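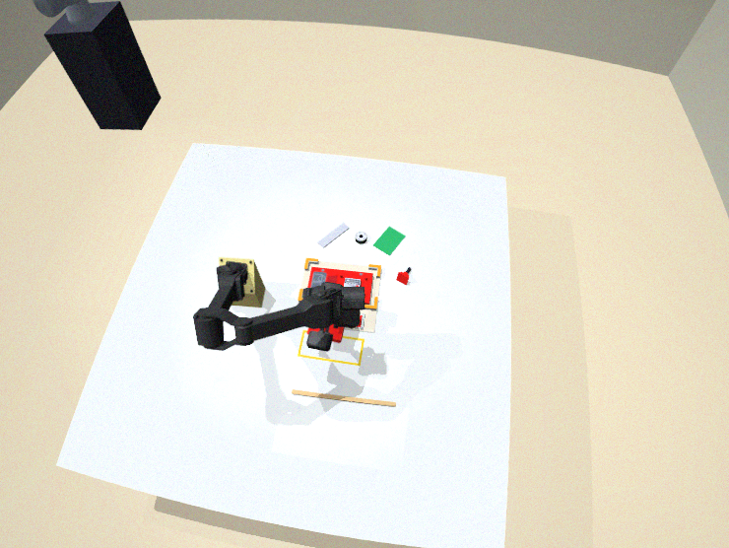 I have been told for years that a small house is a state of mind. The people who tell me this tend to live in large ones, or to be selling something. Ukberg, whose catalogue came through my door again this week, sells shelves. Its latest range promises to "give you back a room", and for 372 pounds I would expect at least a corridor.

The claim behind all this is that clutter is a storage problem. Buy the right boxes, put the right things in them, and calm will follow. I don't believe it, and I have the boxes to show for it. We bought 4 of the tall ones when we moved to Skenness. They hold cables, curtain hooks, a fondue set and the instructions for a boiler we no longer own. All of it is tidy and none of it is any use. We have paid to keep rubbish in good order.

The opposite school annoys me just as much. Its followers want everything gone. Keep one pan, own three shirts, photograph your grandmother's letters and put the originals in the recycling. There was a piece in the Flandis newsletter last February by a man who had got his belongings down to 47 items. He counted his socks as one. I noticed he lived across the road from a launderette and ate out most evenings, so other people were keeping his washing machine and his saucepans for him. It is easy to own very little if you can afford to buy it again.

Then there are the figures. The same newsletter said that a typical home holds 3,969 objects, with no word on who had done the sum or whether a box of nails counted once. I suspect the number was chosen because it sounds like a telling-off.

What neither side will discuss is how much room people are given in the first place. New flats here come without a cupboard for the hoover. You can't fold your way out of that, whatever the catalogue says, and I would like to see the builders asked about it before I am asked about my jumpers.

The fondue set is staying. We might have people round.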